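Drurent gripper fingers, black, set of 12
Sold by Pisport

12 shares | 6 comments

Replacement fingers for the Drurent two-finger gripper. Sold as a full set, screws included.

Safety notice, 1 July 2025: fingers from the first batch of 300 can crack at the mounting screw and come off while the arm is moving. Stop the arm and cut the power before you check them. If you find a crack, do not glue it -- send the set back and we will replace it free of charge.
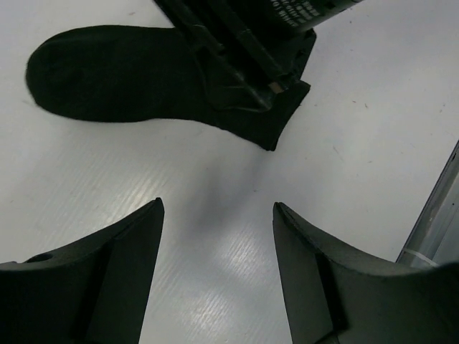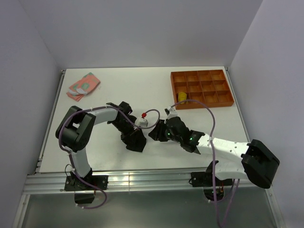
Black gripper fingers at work over a white table. Sock in the first picture, red-capped cylinder in the second.

The new batch has a thicker wall at the screw. Check for cracks every 900 cycles, and sooner after a knock. Returns go to Jacqueline Hervieu at Pisport.

Contact us | Copyright Pisport | Back to top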